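Laundry & Linen > Clothing Care > Folding and Flattening

Tips Kitchen Laundry Workshop Storage Search

Jan 7, 2018
By Merike Sproģis

Flattening a T-Shirt Before You Fold, Press or Mark It

Most bad folds start with a shirt that was never flat. Cotton jersey stretches more across the body than along it, so a shirt pulled unevenly will sit square on the table and drift out of shape once you let go. The steps below apply to folding, pressing, and marking a hem or a print position.

Work on a surface wider than the shirt. A table edge running under the body leaves a ridge that shows up later as a crease. Lay the shirt down and find the side seams first. On many inexpensive shirts they have twisted toward the front after washing. Do not force them back; line up the shoulders and let the seams fall where they want.

Smooth from the center outward with the flat of the hand. Pull at the hem and shoulders only, never at the neckline, where the ribbing will stay stretched. Fold each sleeve onto the body after the body is smooth, and check that the underlayer has not bunched beneath it.
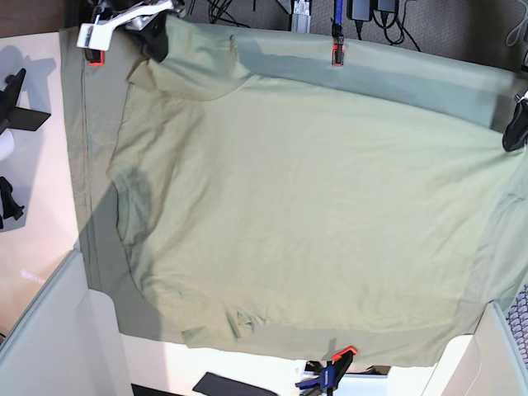
Green tee spread and held at the edges, one sleeve turned in.

For marking or pressing, the edges need to be held. Bar clamps from the workshop do this well if the jaws are padded and clean. Set the first clamp on the top edge, draw the fabric out by hand, then set the next one opposite. Tension should be just enough to keep the cloth from sliding. If the knit shows lines running between two clamps, it is too tight – release one side and start again.

Soft wrinkles across the middle are acceptable for folding. For pressing, take them out with a little steam and let the cloth cool before releasing it. Check clamp pads for grease or wood stain on a white rag first. Pale colors pick up both.

To mark a hem, measure up from the existing stitching at 3 points and join the marks with chalk. Do not measure from the table edge. Remove the clamps and check the line again with the shirt relaxed, since jersey shortens slightly when tension comes off.

A sleeve fold should end in a straight line parallel to the side of the body. If it curves, lift the sleeve and lay it again from the shoulder – pulling on the cuff only moves the curve higher.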